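Cendow cell, progress report for January
To: Vicente Henríquez
Cell: Skastby workshop, bench two

Hi Vicente,

Sorry this is landing a bit later than I promised, I wanted to get the last bit of the re-levelling done first so I'd have something proper to tell you! Short version: the cell is back up, we're a little behind on the trial runs, and I've spent less than I asked for on spares.

You'll remember that at the end of last quarter the arm was drifting. We'd teach a point in the morning and by mid-afternoon the fingers would be landing to one side of it, never by much, but enough to miss a memory slot. I blamed the arm for ages (and said so in my last report, sorry). It was the bench. Two of the T-nuts under the base had worked themselves loose in the slats, so every time the arm swung out to full reach the whole base gave a tiny rock. I've swapped them for longer ones, put a steel plate under the base to spread the load, and torqued the lot. There are witness marks on every bolt head now, in yellow paint pen, so anyone walking past can spot one that's turned.

After that I re-did the base calibration from scratch, and then did it again because I'd forgotten to put the gripper weight back into the settings. Lost a morning to that one. The numbers are written inside the front cover of the cell logbook as well as on the controller.

The cable run was the other big job. The gripper cable had been zip-tied too tightly at the wrist, and the outer sleeve was starting to go shiny where it rubbed. Değirmenci sent a replacement quickly, to be fair to them, and I've left a much more generous loop in it this time. It looks untidy but it doesn't pull when the wrist rolls over. I'd like to get a proper cable guide on there eventually, see the money bit below.

Fingers: still on the black pair, still happy with them. I clean them at the start of each shift with a lint-free cloth and check for play by hand. The spare pair is in the drawer.

On to the fixture plate. Eren printed us a new one and it's miles better than the old one. The old one was a bit of everything, with holders glued on wherever there was room, and if one snapped you had to re-teach half the positions. The new plate goes down on dowels, so I can lift it off to clean underneath and put it back in the same place. We're on the 3rd version of the cradle (the first two gripped too hard), and I reckon this one can stay.
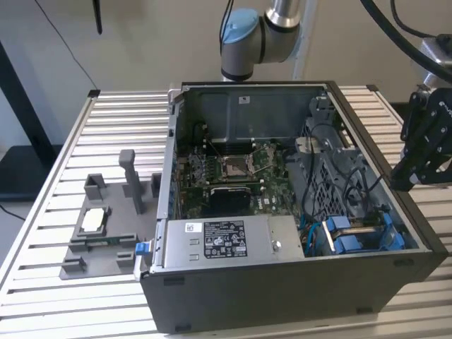
For trial runs, we logged 469 cycles against the 1000 we'd planned, all of them after the base was fixed. I stopped the cell 27 times, mostly for silly things like a part seated crooked by me at loading, and I've gone through each stop in the logbook. I'd rather not rush the remainder. If we run steadily I think we catch up by the end of next month.

Money: the T-nuts, plate and cable came in under the repair line. Could I move what's left over to the cable guide and a second fixture plate? Eren has the drawing ready and only needs a yes from you.

Still to do: grease the wrist joint, replace the tired foot on the left-hand side of the bench, and write up the start-of-shift checks so they're not just in my head. I'll send you the checks sheet as soon as it's typed up.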